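Gindlow Sorting Bins and Kids' Garden Tools

Sold as a bundle or separately. Item 2171. Updated 18th October.

Okay, so I get more email about these bins than about anything else in the shop, and I finally sat down to write the page they deserve. Hi, I'm Johanna Grabner, I pick the stock for the potting and play corner at Gulside, and yes, I use this stuff at home too (my nephews think it belongs to them).

What you get is a dark bin, a white bin and the little hand tools that go in them. The idea is so simple I feel silly spelling it out: one color family per bin. The light blue tools go in the white one, the purple and pink ones go in the dark one, and when playtime is over even a very tired four-year-old can see where a trowel is supposed to land. I tried labels first. I made really pretty labels! They got peeled off and stuck on the dog.

Both bins are plastic, so a quick rinse under the tap does it. I shake the dirt out over the flower bed first and then wipe around the inside with an old sponge. The dark one hides smudges better, the white one shows every fingerprint, and I still like the white one more. 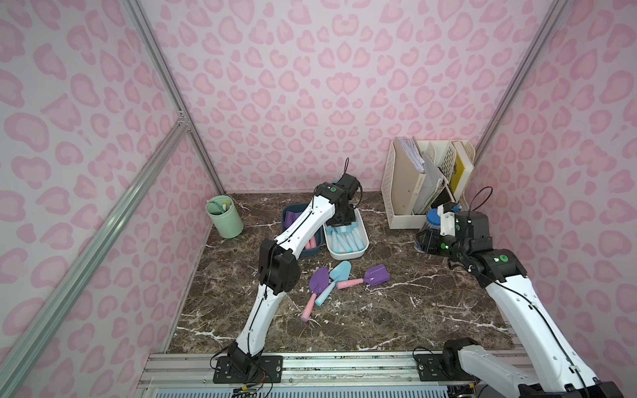
The other thing people ask is whether they have to live outdoors. Mine never have. I keep the pair side by side toward the back of a table, with a cup for pens on one side, and they take up so little room that I forget they're technically garden gear. Rupert Rüegg, who runs our packing bench, has a set holding his markers and tape and refuses to give it back. If you only want them for craft supplies, go ahead and order the bins without the tools, there's a drop-down for that.

Now, the tools. These are toys, sized for small hands, and I want to be clear about that before somebody tries to lift a rose bush with one. They're happy in a sandbox, a tub of potting mix or a raised bed that a grown-up has already loosened. Clay soil in February, no. Heavy stones, no. My own nephews mostly use them to make soup out of leaves, and for that they are perfect.

There are different shapes in the mix and kids get very attached to a particular one, so if you're buying for siblings please look at the picture below before you choose your colors. The pointed trowel is the favorite at my house. The scoop shape is the one I'd hand to a younger kid, it holds a decent pile of sand and that's really all they're after. The flat square one gets used for smoothing and for patting down mud pies (and for spreading pretend frosting, which went on for a whole summer).

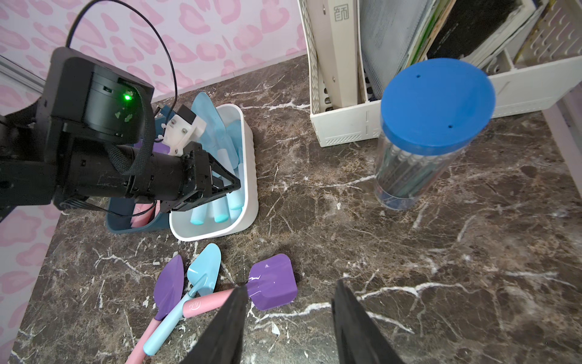
Purple pointed trowel, light blue scoop trowel and purple square scraper, with more light blue tools in the white bin.

Care: warm water, a drop of dish soap, air dry. I don't put them in the dishwasher. Severin did, on the hot setting, and we had words. Let them dry all the way before they go back in the bin or you'll get that swampy smell at the bottom.

Shipping and returns: we pack orders at the Koker street door, and bundles go out in one box. We have 200 bundles left from this delivery and another 300 on the way, so if your color shows as sold out, put your email in the box and I'll write to you when it's back. If anything shows up cracked, send me a photo and I'll swap it, no need to mail the broken one back. You have 6 weeks to change your mind on everything else.

Want a mixed set that isn't in the drop-down, say all scoops or all purple? Leave a note at checkout. Meinrad Ortner does the picking and he reads every one of them.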